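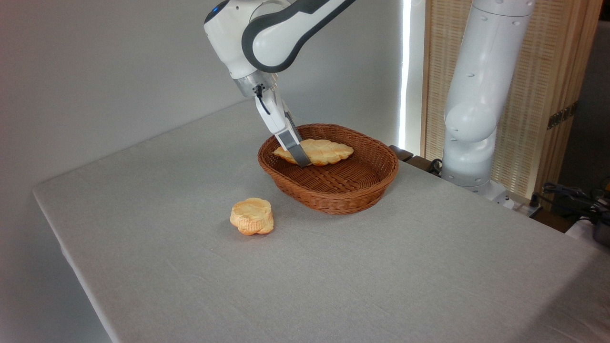 Selling Your Home with Olbridge Realty: Your Questions Answered

When is the best time to list?

We get this one more than any other! Spring is lovely, of course, but we've had sellers do very nicely in January, when there are fewer homes on the market and the people out looking tend to mean business. Come and talk to us before you settle on a date – we're happy to chat even if you're a year away.

Do I need to fix everything first?

Goodness, no. Dripping faucets and sticking doors are worth an afternoon of your time, and fresh paint in the hallway goes a long way, but please don't start on a new kitchen without calling us. Buyers in Sullby often have their own ideas about kitchens anyway.

How long will it take?

Last year our homes spent an average of 38 days on the market, and we sold 171 of them. Yours may go faster or slower depending on the street, the price and (we're sorry to say) a bit of luck.

Should I be home for the open house?

Most sellers find it easier to go out for the 2 hours, and take the dog along too. Buyers like to open closets and talk freely, and they get shy if the owner is sitting on the couch.

What do I pay up front?

There's a $1,000 marketing deposit, which covers photography, the yard sign and your online listing. It comes off our commission at closing.

Do you cover Plurau Heights?

Yes, and everything between there and the river. If you're not sure whether your street counts, just call the Sullby office and ask.

Page updated April 11, 2021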